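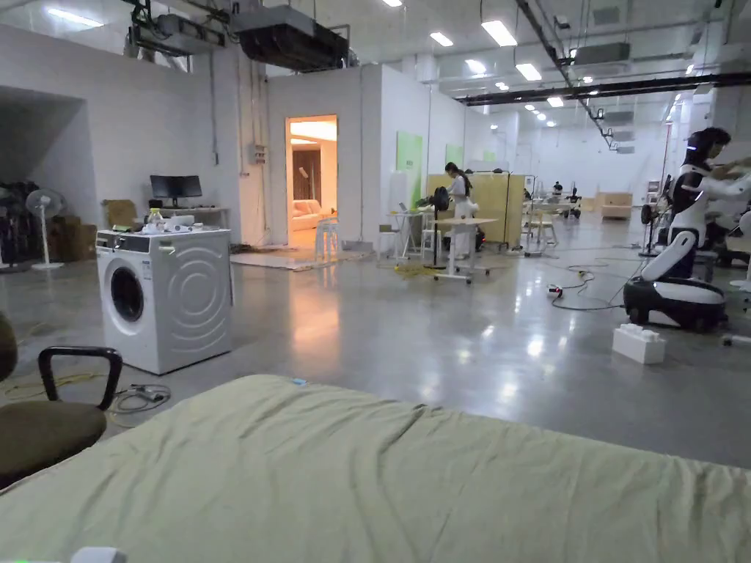 Leave the Washer Where It Is
By Paavo Eskola
Sep 7, 2024

When people move into a big open unit, the first thing they argue over is where to hide the washing machine. I have helped set up 2 of these places in Reston, and both times the discussion took longer than the lease. Someone wants a closet. Someone wants a folding screen. Lenuța Iordache, who shared the first one with me, wanted a curtain on a ceiling track and had already priced the track.

My view is that the washer should stand out on the floor, in the open, near whatever you wash most. In most homes that means near the bed.

A washer is the heaviest thing most of us handle and the one most often blocked in. We push it into a corner and put a shelf over it. Then the hose drips, or a sock goes down the back, and two adults spend the evening walking it out an inch at a time. If it stands clear you can get at every side. You can sweep around it. You can see a puddle while it is still small.

The bed is the other half of the argument. A fitted sheet for a wide mattress is an awkward thing to carry through a home. It drags, it picks up whatever is on the floor, and on concrete there is always something on the floor. In the first unit we carried ours past the kitchen, down a hall and through two doors. Sheets got washed when somebody could face the walk. After the machine was moved next to the bed, they got washed when they needed it.

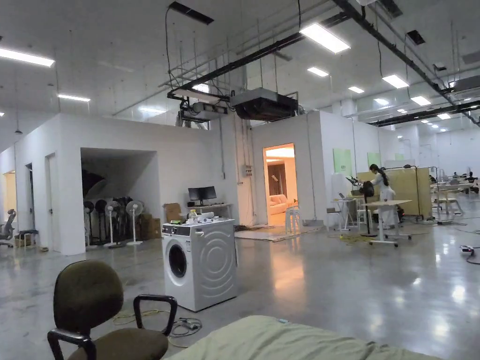 The washer out on the floor, with the desk and the stored fans behind it.

The usual objection is looks. Hongmei Qin told me a room with a washer in it will always look like a room somebody is still moving into. She has a point, and I don't think there is a full answer to it. A desk, a chair, a bed and a washer in one view do not look like a furniture catalog. But the rooms I have seen that hid everything had a lot of doors that no longer closed properly, and things piled behind them that had been forgotten.

I would rather give the closet space to things that really are seasonal. Fans are the best case. From April on you want them out, and for the rest of the year they are tall, top-heavy and in the way. An alcove is the right shape for them. It is a waste to fill it with a machine you use all year long and leave the fans to be walked around.

Cables are the stronger objection, and here I will give some ground. An appliance in the middle of a room means cords on the floor, and cords on the floor are a mess and a trip hazard. Zeyu Shao taped his down along the wall line, which took him an afternoon and some 50 feet of tape. I think that is a fair price. I also think it should be paid in the first week, before you get used to stepping over things.
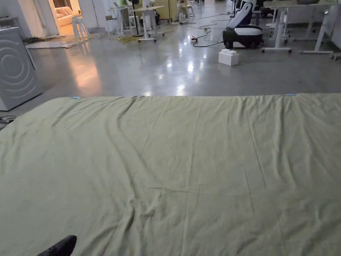 The top of the machine is a smaller matter, but I have an opinion on that too. It fills up. Bottles and tubs land there and stay. Deming Fu clears his completely before every load, which seems like a lot of work to me. I keep the detergent there and move anything else when it starts to rattle.

What I would not do is spend money on concealment early on. Lenuța's curtain track came to just under 500 dollars with the fittings, and for 100 we bought a decent mat and a second set of sheets. The second set has done more for the place than the curtain would have. One goes on while the other is in the drum, and the bed is never bare at eleven at night.

If after a year the sight of the washer still bothers you, put up the screen. By then you will at least know how much room to leave behind it.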